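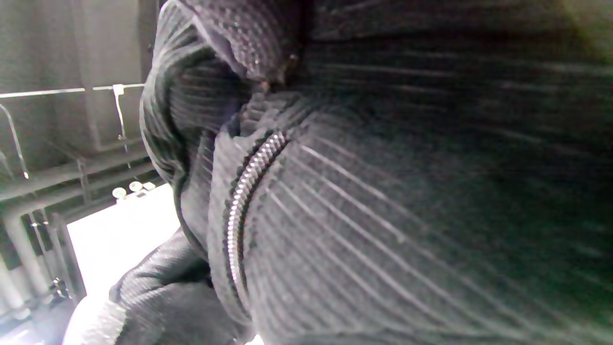
Garment handling: questions from people recording for us

Search this site Go

What counts as one example?
One garment, one task, start to finish. Knitwear with a metal zip is its own group – keep it apart from plain knits.

How many do you need?
The Lincombe set closes at 4,000 examples. Each person records 14 per session, with a break after the first 5.

Does it matter if the cloth fills the view?
No. Close views of ribbing, zip teeth and folded collars are useful. Carry on at your normal pace.

I dropped the garment. Do I start again?
Pick it up and finish. Mark the example "recovered" in the log – do not delete it.

Can I tidy the background first?
Please leave it alone. The system has to cope with bright openings and ceiling lights.

Who checks the recordings?
Eino Hakala. Rejected ones come back with a short note.

Contact: Trostberg office, extension 445 | © Sunska | Back to top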